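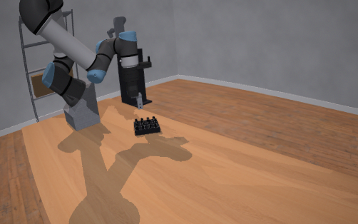 Spend the money on the gripper and be mean about everything else, Reijo Leinonen told me before I'd even got my coat off, and I wish I'd written it on my hand. I'd gone up to Nunatholm with a budget of my own to sort out (we want one arm for the Pemby workshop, by May if the board is feeling kind) and I'd assumed the arm was where the money went. Well, it's where the first lot goes!

Reijo plans everything in simulation before he signs for a single bolt. Arm on its pedestal, shelving in the corner, a little pegged block on the floor to go at — all of it drawn up on screen, so you can argue about reach while moving the base is still free. He had 16 layouts saved for one job. I had a pencil sketch and a quote from Nieminen, who wanted payment in three stages and hadn't included delivery.

So we went through my quote line by line, with a pot of coffee. Training was down as 14 hours, which he thought was stingy. The fixing kit was £154 and he said fine, pay it. Then we got to spare fingers for the gripper, and there weren't any. He put down £1000 for fingers, cables and the odd disaster, and told me to defend that line harder than any other.

The Ikum quote came in while I was on the train home. It's dearer, but it has delivery in it, and a second set of fingers, and I've asked them both for the arm model so I can try my corner on screen first. Ours has a radiator in it.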